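6.3 Comparing finger pads on the two-arm bench

Do this test before you choose a pad set for small wrapped goods. Allow 40 minutes for each set.

1. Clear the table and place the bowl at the far side, where both arms can reach it.
2. Lay the test sweets flat on the near half, well apart.
3. In Stodance, load the Norstead profile and set the grip force to 2.
4. Open both grippers fully. Start with one arm and leave the other parked.

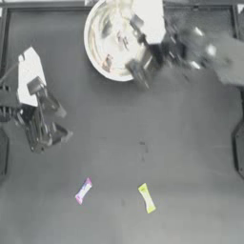 Fig. 6-4. Bowl and wrapped sweets on the bench, with both arms over the table.

CAUTION: Keep hands off the table while either arm is live. A parked arm can still move if the controller restarts.

5. Bring the gripper down over the first sweet and stop before the fingers close. Check the wrist camera view. 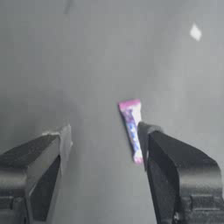 If one pad is much nearer the packet than the other, shift the wrist sideways until the gap is even -- otherwise the first pad to touch will push the packet along the table. Save the corrected position in slot 256.

6. Close, lift and carry the sweet to the bowl. Note any slip in the log.

NOTE: Polished bowls throw back glare and dark shapes from the fingers. Set the drop point from the arm position, and do not use the camera to find the bottom of the bowl.

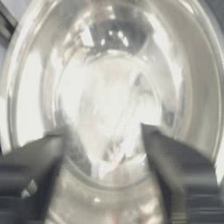 Grakalville Bench Manual, Issue 2, page 40

7. Open the fingers above the bowl and raise the arm clear before turning the wrist.
8. Repeat with the other pad set, using the same force and speed.

If the controller shows code 1212, the wrist camera has dropped out. Stop the arm, reseat the Bansal connector and begin again at step 3. Send finished logs to Zoia Bondarchuk.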